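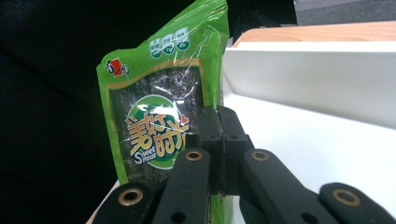
Home News Visits Events Contact
Search this site Go
May, by the newsletter editor

An afternoon at the Murker open day

So I finally made it over to Lorkthorpe for the Murker open day, and I'm still talking about it to anyone who'll stand still! The idea they're working on is simple enough. You hold a gripper in your hand, you pick things up and put them down with it, and a camera on it records the whole business so a robot can learn from it later. They had ordinary snacks to practice on, and I got a seaweed packet with "Sweet Hour" on the front. Shiny plastic is hard going, they told me – the light bounces off it and the camera has trouble making out the edges.

My go was slower than I'd like to admit. I squeezed far too hard at first (years of stubborn jar lids) and had to be told to let the fingers do the closing. The team has logged 1,907 pickups so far, 700 of them with bags and pouches, and I'm proud to say 3 of mine got added to the pile.

After that we all squeezed in for the Mota demonstration. Mota is their arm, and it sorted a tray of groceries while a man behind me kept up a commentary like it was a horse race. It fumbled a packet of crackers, tried again and got it, and the whole room clapped.

Tea was in the Halberg room upstairs, and the lemon cake went fast. They're planning another open day in the fall, doors at 2 again, and you can put your name down at the front desk. Wear comfy shoes – there's a lot of standing.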